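Home | Workshops | FAQ | Contact

Sibling Circle: Your Questions

By Evdokia Theodorakopoulos, 13/10/2020

Who is the Circle for?
Adults who want a better relationship with a brother or sister. Some people haven't spoken to theirs in years, and some talk every day and argue every day! Both are welcome.

Does my sibling have to come too?
No! Most people start on their own. If yours wants to join later, we'll gladly make room (pairs usually sit apart for the first session, and they tend to like it).

How long does it run?
Six evenings, two hours each. Groups are capped at 19 people, so everyone gets a chance to talk.
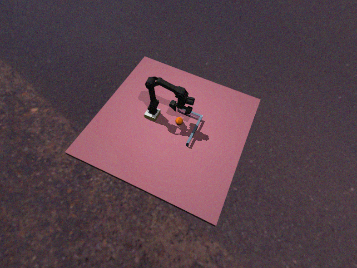
What if we're fighting over a parent's care?
Bring it along. Vangelis Alexiou leads a whole evening on sharing care, and it's my favorite of the six - people leave with a real plan for who calls, who drives and who pays.

Is this therapy?
It's a class with lots of conversation. If you need one-on-one help, Perihan keeps a list of local counselors and loves matching people up.

Can I miss an evening?
Sure, just email us first. The next group starts in January.

Contact Sterska Family Workshops | © 2020 | Back to top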